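Protora Bench
Simulated demonstration recording for arm learning

Overview
Protora Bench is a software package for recording demonstrations on a simulated robot arm and exporting them as training data. An operator drives the arm through a task, the recorder logs every joint position and camera view, and the result is saved as one episode. A policy is then trained on the saved episodes. No physical arm is needed until you want to test what has been learned.

The package is made by Camenzind and sold in North America through Iston. The current release is October 2025.

What gets recorded
Each episode holds joint angles, joint velocities, gripper commands, the task label and the images from all active cameras. Everything carries the same clock, so there is no need to line up separate logs afterward. Operators can mark an episode as good, failed or partial when they stop recording. Failed episodes are kept in their own folder and left out of the export unless you ask for them.

A trained operator can expect to record about 80 short episodes in a working day. Tasks with more than one grasp take longer.

Cameras and rooms
Up to 9 camera views can be recorded at once. Any of them can be moved between episodes, by hand or by a random offset that you set in the project file. High views looking down over the table are useful for training, but the arm will block part of the work surface in many poses, so plan on a second view from the side.

Rooms come with a floor, walls, a table and lighting. The shadows of the arm are drawn on the tabletop and change with the light position. Plank floors and speckled, stone-like tabletops are included in the standard room set, and you can load your own surfaces.
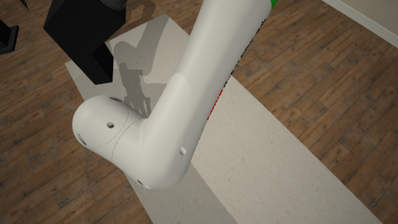 Shona Prendergast: We left the light in one place for our first 615 episodes and the policy did badly as soon as we changed it. Turn on light variation before you start recording. It is off by default and the setting is easy to miss.

Light variation is under Project, Room, Lighting. It can also be applied to saved episodes by replaying them with new settings. Replay re-renders the images and leaves the joint data alone.

Operator controls
Keyboard, gamepad and most leader arms are supported. Leader arms give smoother motion and are the better choice for placing and stacking tasks. The keyboard is fine for checking a room or fixing a start pose.

Export
Episodes are exported as one folder per task, with an index file. The Grarnton add-on writes to a shared server and checks for duplicate episodes during upload. It is sold separately.

Licensing
One license covers 2 operator seats on the same site. Extra seats can be added at any time. Training machines that only read exported data do not need a seat.

In the package
Recorder and replay software
Standard room set
Operator guide, PDF
One year of updates

Ordering
Contact Iston for a quote. Please list the arm model you plan to use and the number of operators.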